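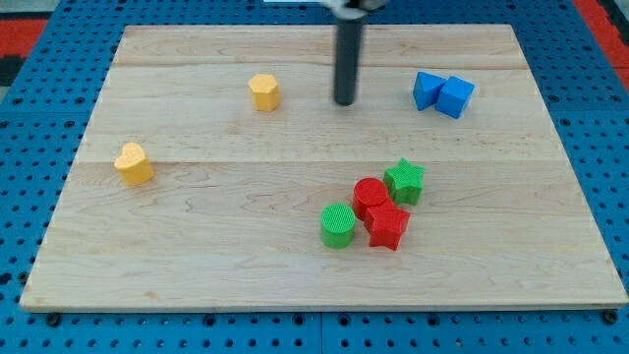 No. 50

I have spent most of this month looking after a rod. It is dark grey, it points straight down, it has a rounded end, and it pushes toy-sized blocks about on a wooden board. When people ask what I do with robots I can see them hoping for something with fingers.

The arm is the clever half of the cell and needs almost nothing from me. The board needs wiping, levelling, squaring up and occasionally apologising to. If you ever set up one of these, spend your worry there.

Ours is a slab of maple planks glued edge to edge, the sort of thing you would happily chop an onion on. Stepan Romaniuk wanted acrylic. We tried acrylic in April and the blocks squeaked, skated and stuck by turns, depending on who had cleaned it and with what. Maple has its own opinions, mainly at the seams, but they are steady opinions. A block that drags a little on one seam will drag there tomorrow as well, and I can live with that.

It sits on the blue perforated table that came with the Nolthorpe unit. The holes are a blessing and a curse. You can fasten anything anywhere, so over a couple of years everybody has, and the board used to wander a few millimetres each time somebody leaned on the table to look at something. Now I have a routine, and I'm writing it down mostly so that Ghazal Yazdani stops messaging me while I'm on trains.

Power off first, arm parked high. Blocks into the tub. Then a dry cloth over the wood, along the grain, and a second pass with a barely damp one if there are smears. No polish. Somebody used polish once and we lost an afternoon to a heart that wouldn't stop.

Next, squareness. I go by the rows of holes, which are straighter than anything I could draw. Sight down one long side of the board, nudge, sight down the other, nudge back, swear, repeat. When the sides agree, check the fixings. Finger tight and then a quarter turn. Radymyr Polishchuk does them up as though the building depended on it, and then a board that was flat in the morning has a belly by tea.

Then the height of the rod, the only job here with any suspense in it. Too high and it goes over the top of a block, like a man missing a step. Too low and it scores the maple, and you get to look at the scratch for the rest of your career. The Nolthorpe manual covers this on page 785, in one sentence, after several hundred pages on networking. What it says is to leave "adequate clearance". My adequate clearance is 4 sheets of ordinary printer paper. Lower the rod until the stack just grips, pull one sheet out, and the others should follow with a bit of sulking. Do this in the middle and again near each corner. If the corners disagree, the board isn't flat, and you're back to the paragraph above about Radymyr.

While you're down there, give the rod a gentle twist by hand. It shouldn't turn. Ours had worked loose in its bracket by the time I took the cell over, and had been loose for long enough that a whole folder of Igwe's runs has a slight leftward lean to it, like a shopping trolley. The log put the count at 2,306 pushes since the previous tightening. I now do it whenever I do the paper test, and I put a dab of paint across the joint so that I can see at a glance if it has shifted.

Blocks go back last. We have yellow, blue, red and green, in cubes, cylinders, stars and so on. Tip them out and spread them by hand, and please resist making it pretty. Annag Haldane lays them out like a shop window, all evenly spaced, and the thing sails through and everyone is pleased until it meets a real mess. I like a cluster. Put a red star hard up against a red cylinder, park a green star next door, shove the triangle against the cube, and leave a large stretch of bare wood for it to get lost in. The stars are the worst to push, all points and no manners, and if you catch one between two points it turns on the spot and looks at you.

Check the tops and sides of the blocks for fluff as you go. The textured ones collect it.

The whole business takes me less time than a mug of tea takes to go cold, unless the corners disagree. Ustyna Melnychuk has asked for a laminated version to hang by the cell. I've told her she can have one when someone returns my good hex key, last seen heading towards the Nakell bench in somebody's top pocket.

Next time: the cable chain, and why it clicks.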